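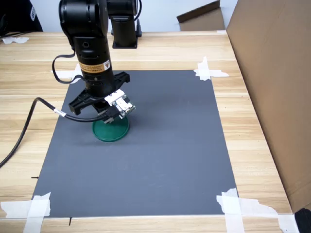 Nhyira Baidoo asked first whether the arm misses by the same distance every time, or by a different distance each time, and I should have written this in the question. It is the same direction, always too far from the base, but the distance grows when the arm reaches out more.

So, the question again, complete. I am building a small pick and place setup in our shared workshop in Bavcombe. The dark board is taped at the corners on a wooden table and the arm should go to the green lid. I calibrated in January and it was good. Now it stops 8 mm too far when the target is at the far side of the board, and 2 mm when it is near. I did not change the program.
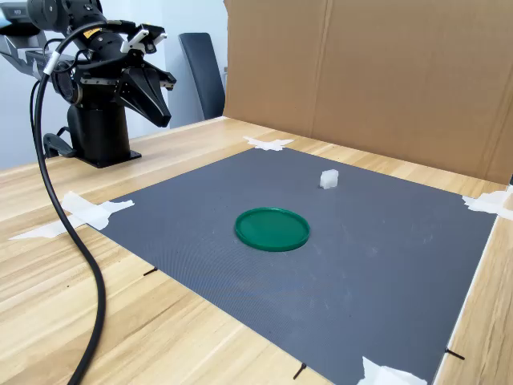
I already did the homing again and set the speed down to 800 in the controller, with no difference. Must I calibrate everything from the beginning, or is there a shorter way?
Ville Kinnunen
asked July 9, 2021 - viewed 2,721 times

2 answers

Zuweira Gbeho
An error which grows with the reach is usually an angle or a length, so homing will not help if the home position itself is correct. Check first the tool length in your settings. If somebody changed the fingers and the program still has the old length, you get an error like this when the tool is tilted. Then check the screws of the base plate. After that, touch four points on the board, write down the commanded and the real position, and compare. If the difference follows a straight line, you can correct the scale and you do not need the full calibration.
Also draw fresh marks for the board on the table. Tape can creep.

Comment from Ville Kinnunen: Thank you, the tool length was the old one. Far side is now 2 mm. I will do the four points also.

Fiifi Mensah
had same problem, check your cable, if it is pulling on the wrist it can do strange things. mine was the cable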